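**Re: [coastwalks] Worth stopping at the battery?**

18 Nov 2021

Hi Oanh and all,

Oanh Bạch wrote:

> We're driving down to Drokell in February with my parents and I've been told there's an old gun battery on the headland. Is it worth stopping, or is it one of those places with a locked gate and a sign? Dad likes anything military, Mum likes a tearoom and a flat path. We'd have half a day at most.
>
> Also, is the causeway all right in an ordinary car?

Yes, stop! I've been three times now and I'd go again tomorrow. There's a gate but it's only shut at night, and once you're through it you can wander wherever you like apart from the lower magazine, where the steps have gone soft and they've put a chain across.

Your dad will want the upper level. You go up a ramp (not stairs, so your mum might manage it too) and come out by the gun positions, with the iron rails still set in the ground in big curves. The guns went for scrap long ago, but you can see how they'd have swung round to cover the channel. My other half paced out one of the curves and got quite carried away. There's a board up there which says the garrison was 51 men, and when you see the barrack room you do wonder where they put them all. It has one fireplace! In February!

The tunnel between the two halves is my favourite bit. It's longer than you expect and bends in the middle, so bring a torch, and a proper one if you can, as my phone was hopeless. Somebody called Doãn has scratched his name very neatly by the far doorway. I've always assumed he was a sailor off one of the merchant ships, but I've got nothing whatever to back that up.

As for the causeway, an ordinary car is fine. We did it in the old hatchback with more than 30 potholes to steer round (I was the passenger and had the job of shouting). Do look at the tide table first, mind. It covers for a while either side of a big spring tide and the warning sign is on the wrong side of the hedge.
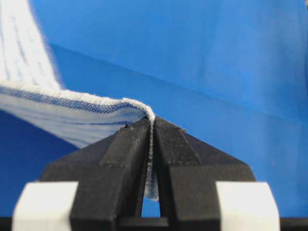 Food, then. The Kodano is the café by the slipway and it does a good soup and very solid scones. It keeps short winter hours, so ring before you set off. If it's shut, the Fallon up in the village is a pub with a fire, and they didn't mind us coming in muddy. Your mum's flat path starts behind the café and follows the sea wall as far as the old lifeboat house. Benches all the way along, and you can usually see seals if the water's calm.

Parking was 1000 something-or-others in the local paper's letters page last summer, everyone was furious, but it's still free out of season as far as I know. Use the top car park, the lower one floods.

Half a day is plenty. Go to the battery first while the light's good and have your lunch after.

Let us know how you get on, and if your dad works out what the little brick hut with no door is for, please tell me.

Cheers,
Bev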